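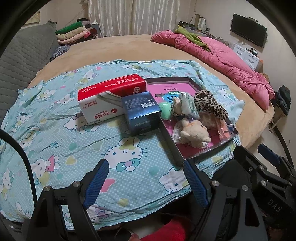
Edemellのグリッパー用フィンガーパッド、買ってからずっと使っているので感想を書きます。青いやつです。表面にテクスチャーが入っていて、ロボットハンドの指先の内側に貼って使うもの。お値段は送料別で1524円でした。安い!と言いたいところなんですが、ただの貼りものに1524円と考えると微妙に悩む金額で、私はカートに入れたまましばらく放置していました。

先に結論っぽいことを書いてしまうと、つかむ性能はとても気に入っています。貼る作業は嫌いです。あと説明書、あれはもうちょっとなんとかしてほしい。

うちの環境の話を少し。私がいじっているのは手持ち式のグリッパーで、自分の手で持って、二本の指を開いたり閉じたりさせて物をつまむタイプです。据え置きのアームはまだありません(欲しいです。置く場所がない)。自宅でちまちま組んで、家にあるものを片っ端からつまんで、うまくいかなかったところを直して、またつまむ。そういう遊びをしています。最終的には部屋の片づけをちょっと手伝ってくれる何かにしたいんですけど、今のところ片づけの手伝いというより散らかす係ですね。つまむ練習のためにわざわざ物を出してくるので……。

で、このパッドの前は何を使っていたかというと、ホームセンターで買った滑り止めシートを切って両面テープで貼っていました。これはこれで悪くなかったんです。角ばった箱ならちゃんと持てるし、なにより切り放題だし。ただ、すぐ端からめくれてくる。それと毛足のある布に触ると、綿ぼこりを根こそぎ連れてくるんですよね。掃除道具としては優秀でした。

その次に試したのがBruseoの薄手のシートで、こちらは貼りやすさ満点、見た目もすっきり。でも薄いぶん、硬い箱をつまむと指の当たりがそのまま出る感じがあって、少し斜めに入るとくるっと回ってしまう。しばらく「私の持ち方が下手なのかな」と思って練習していたんですが、Vilém Polákさんのブログに「まずパッドを変えてみてから悩め」という趣旨のことが書いてあって、素直に従うことにしました。Polákさんは手持ちグリッパーをずっと自作している方で、文章がぶっきらぼうなのに妙に親切なんです。コメント欄で質問したら一行だけ返事が来ました。「Edemellの青」。以上。

■届いたもの

小袋にパッドと、脱脂用の小さなシートと、折りたたんだ説明書。箱なし。説明書は英語とポルトガル語らしき言葉だけで、図がとにかく小さいです。貼る向きを示す矢印があるんですが、それが指の先端を指しているのか根元を指しているのか、何回見てもわかりませんでした。結局、販売店のQuintanaに問い合わせたら次の日に返事が来て、「矢印が先端側です」とのこと。Quintanaの対応は速くて丁寧だったので、そこは書いておきます。ちなみに逆向きに貼ると、引き抜く方向に滑りやすくなるそうです。私は最初、逆に貼っていました。はい。

■貼る作業

嫌いです(二回目)。

粘着がとても強くて、それ自体はいいことなんですけど、位置合わせのやり直しがほぼ効きません。ちょっと触れただけでもうくっつく。私は片方を斜めに貼ってしまい、剥がすのに爪とドライヤーとカッターの背を総動員しました。剥がした面は粘着がだめになるので、その一枚はさようならです。予備を多めに入れてほしい。

コツとしては、グリッパーの指をいちばん大きく開いた状態で固定しておくこと。半開きだと手が入らなくて、貼りながら反対側の指に腕が当たります。それから剥離紙を全部いっぺんに剥がさず、先端側だけ少し折り返して位置を決めてから、残りをゆっくり引き抜く。この方法はCorinne Bellamyさんに教わりました。共同工房でいつも隣の机になる人で、スマホの保護フィルムを貼るのが異常にうまいんです。彼女は私が逆向きに貼ったのを見ても何も言わず、あとで「気づいてると思ってた」と言いました。言ってよ!

貼ったあとは30分放置してから使うようにと説明書にあります。ここの数字だけは読めました。待てずに始めた人(私)は端が少し浮いたので、待ったほうがいいです。

■つまんでみた

工房の机でもやったんですが、私の本番はいつも家のベッドの上です。硬い机の上の物をつまむのと、ふわふわした面の上の物をつまむのとでは、話がまるで違うんですよ。下が沈むので、指を差し込もうとすると物ごと逃げるし、毛布のほうを先につまんでしまうし。片づけをさせたいなら結局こういう場所でできないと意味がないので、キティちゃんの毛布を広げて、その上に物を置いてやっています。毛布の柄が細かいのも地味に効いていて、将来カメラで認識させるときに困るだろうなあと思いながら、まあそれは将来の私の仕事ということで。

まずティッシュの箱。紙の箱って、力を入れすぎるとへこむし、弱いと滑るし、けっこういやな相手です。Bruseoのときは横倒しの箱を持ち上げようとすると、重いほうへじわっと傾いていきました。Edemellは途中で止まってくれます。傾かないわけではないけど、傾きかけたところで踏ん張る感じ。箱のへこみも減りました。これだけで元は取ったかな、と思っています。

小さい紺色の箱。これは楽勝でした。四角くて小さいものは、たぶんどんなパッドでも大丈夫です。ただバーコードのシールが貼ってある面は、ほかの面より少しだけ滑る気がします。気のせいかもしれません。

ミントグリーンの丸いふわふわボール。ここで前のパッドとの差がいちばん出ました。滑り止めシートのときは毛だけつかんで本体が下に残る、みたいなことがよくあって、ボールがくるんと回って逃げていくんです。青いパッドに替えてからは、閉じるときに表面のざらっとしたところが毛をかき分けて中身に届いている感じがします。見えるわけじゃないので手ごたえの話ですけどね。ベージュの小さいぬいぐるみのキーホルダーも同じで、ちゃんと胴体をつかめるようになりました。

ヒョウ柄のシュシュ。得意です。むしろ得意すぎて、置くときに離れてくれません。開いても片側の指にくっついたままぶら下がっていることがあって、軽く振って落としています。これ、手持ちだから振れますけど、アームに付けたら困るだろうなあ。布ものを中心に扱いたい人は、ここは気にしておいたほうがいいです。

透明な小袋。苦手です。つるつるした薄い袋がぺたんと寝ている状態だと、パッド以前に指が下に入らない。Polákさんのブログでは、先端に爪のような薄い板を足す改造が紹介されていて、次はそれをやるつもりです。パッドが悪いわけではないので減点はしません。

それから、トレーの中から取るのは難しさが一段上がります。うちのはピンクの浅いトレーで、縁があるぶん指を寝かせて入れられないんですよね。中にぬいぐるみや布がごちゃっと入っていると、目当てのもの以外も一緒についてくる。このパッド、前述のとおり布が大好きなので、ピンクのポーチを取りに行って畳んだ布まで連れて帰ってくる、ということがしょっちゅうです。グリップがいいって、こういうことでもあるんだなと勉強になりました。

■耐久性

毎晩ちょこちょこ使っていて、表面の模様はまだしっかりしています。回数を数える趣味はないので何回とは言えません。ほこりは付きますが、滑り止めシートほどではなく、濡らして固く絞った布で拭くと復活します。アルコールで拭いたら一瞬白っぽくなって焦りました。乾いたら戻りましたけど、説明書に拭き方が書いてあるのかどうかも例によって読めないので、私は水だけにしています。

色は青だけです。黒が欲しかったなあと最初は思っていました。でも使ってみると、黒い指に青いパッドって開き具合がひと目でわかるし、これでよかったです。動画に撮って見返すときも指先を探さなくて済みます。

■Drendexの純正っぽいやつとどっちがいい?

工房に置いてあるグリッパーにはDrendexの成形パッドが付いていて、そちらも借りて触ったことがあります。差し込み式なので貼る作業がゼロ。これは本当にうらやましい。交換も一瞬です。そのかわり硬めで、ティッシュの箱の持ち上げはEdemellのほうが断然安心できました。あと、Drendexのは合う指の形が決まっているので、自作や改造をしている人だとまず指のほうを合わせることになります。工房で何人かと共用するならDrendex、家で自分の一台をいじり倒すならEdemell、というのが今の気持ちです。Corinneさんは逆の意見で、「貼り直しのことを考えたら家でもDrendex」だそうです。フィルム貼りの名人がそれを言うのか……。

■点数

つまむ力は文句なし、貼りやすさは落第、説明書は採点拒否。百点満点なら、うーん、貼る前は69点、貼り終わってからは20点足していいです。予備がもう少し入っていて、矢印の図が普通の大きさだったら、もっと気前よく付けたんですけど。

二袋目はもう注文してあります。今度こそ矢印を先端側に、剥離紙は少しずつ。爪の板を付けたらまた追記しますね。小袋がつまめるようになったら、次は洗濯した靴下に行きたいです。

2020年1月25日

最近の記事
・手持ちグリッパーの配線、結局どこを通すか問題
・Bruseoの薄手シートを使ってみた感想
・8月の工房開放日に行ってきました
・滑り止めシートで指先を作る(お金のない人向け)
・ふわふわの上の物をつまむ練習、その二

お問い合わせ | このブログについて | © 2020 無断転載はご遠慮ください | ページの先頭へ戻る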